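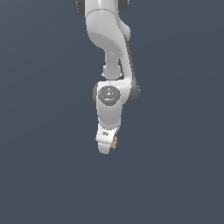
*Rendering: Sosport*

## Julludura edges Ukine in regional handball semifinal

Julludura beat Ukine 27-25 in the second regional handball semifinal before a crowd of 2396, reaching its first final under head coach Grigoris Kokkinos.

Ukine led 14-12 at halftime, with left back Thanasis Andreadis scoring six of its goals from outside nine meters. Kokkinos switched from a flat 6-0 defense to a 5-1 after the break, and Andreadis scored once more before fouling out of the attack rotation with a third two-minute suspension in the 51st minute.

Leandro Cabral tied the game at 22 on a penalty throw and put Julludura ahead on the next possession. The goal was his 400th for the club in 97 league and cup appearances. Goalkeeper Berhanu Fikre made 15 saves — nine of them in the second half — including a stop on a fast break with the margin at one and less than two minutes left.

"We gave up the middle too easily early on," Kokkinos said. "With one player forward, their passes took longer and Berhanu had time to set."

Ukine committed 13 turnovers, eight after halftime.

Julludura will meet Stamatopoulos, the top seed, in a single-game final. Stamatopoulos won both regular-season games between the teams, by four goals and by one. League secretary Vasanthi Nadar said 175 seats have been set aside for visiting fans. The remaining tickets go on sale at the arena box office at 9 a.m. Thursday.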